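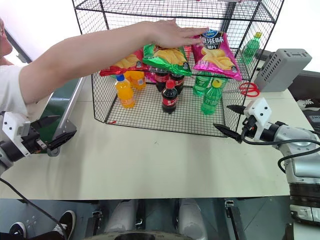

Plindum Wire Display Rack

Product code 314
Supplied by Skarcombe Shop Equipment

The Plindum is a black wire rack for counters and tabletops, intended for small shops, canteens, college common rooms and staff kitchens. It holds packets and bottles together in one unit and may be used on any firm, level surface.

Shelves

The middle shelf slopes towards the customer and has a wire along the front, against which packets rest. Large bags of crisps may be placed side by side so that the printed face of each remains in view. The lowest level has a grid-patterned wire floor for soft drinks. Bottles should be grouped by type, with one of each at the front and the remainder behind. The upper shelf is a fine grid with a thick front rail and is suited to light goods only.

Loading

Bottles are to be placed first, so that the weight sits low, and packets second. Tall bottles at the back should be checked for clearance beneath the sloping shelf before the rack is filled. Cartons must not be stacked on the upper shelf.

Care

Wipe with a damp cloth and dry thoroughly. Do not use scouring pads or bleach. Spilt drinks should be cleaned from the wire floor promptly – sugar left in the corners of the grid is difficult to remove once it has hardened.

Supply and guarantee

The rack is delivered flat with fixings and a printed instruction sheet. Assembly requires 2 people. The guarantee runs for 2 years from the date of delivery and covers the welds and the black finish. It does not cover damage caused by overloading or by use out of doors.

Orders of up to 2,000 units can be met from the Skarcombe warehouse. Larger orders are made to request and should be placed before the end of September for delivery in the same year.

Related items

Manalo price strip, clip-on, for the front rail
Kalora floor-standing rack, black

Snacks and drinks are not included. Page revised 4/8/24.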